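Chapter 4
The Sink as a Workplace

A kitchen sink is the hardest-working piece of furniture in the house, and it gets about as much respect as a doormat. In the Trurnville household survey, 466 cooks kept a diary of their kitchen chores through one December. Most wrote pages on the stove. The sink usually got a line, and the line was usually a complaint.

This chapter looks at what a sink is asked to do before a meal. Sorting comes first, then rinsing, trimming and draining, and all of it has to happen in a space smaller than a suitcase. A double sink helps, provided the cook can keep the second basin from filling up with last night's pans - a big thing to ask of anyone.

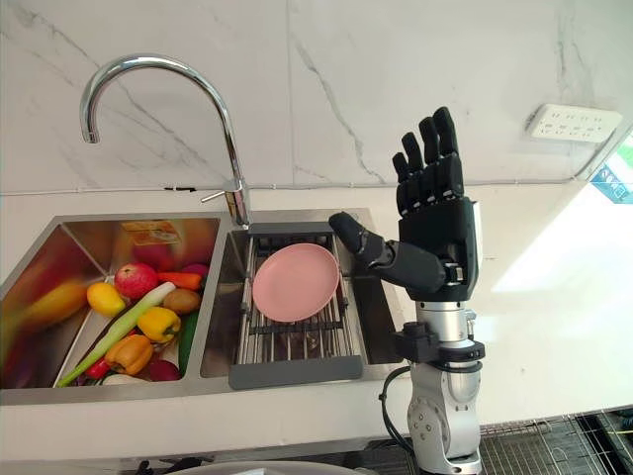
Figure 4.1 Double sink with artificial produce in the left basin.

Notice how quickly a basin turns into a pile. The leek lies where it likes, the round things settle around it, and the small red chili ends up low down, where a hurried hand will miss it. Real produce adds soil and bruises to the problem.

We begin with the order of work: which items go in first, and which should wait on the counter. Section 4.2 takes up the faucet, and Section 4.3 the drain, a subject students tend to put off until their own backs up.

Before reading on, list everything now in your sink at home. Be truthful. It will be used in Exercise 3.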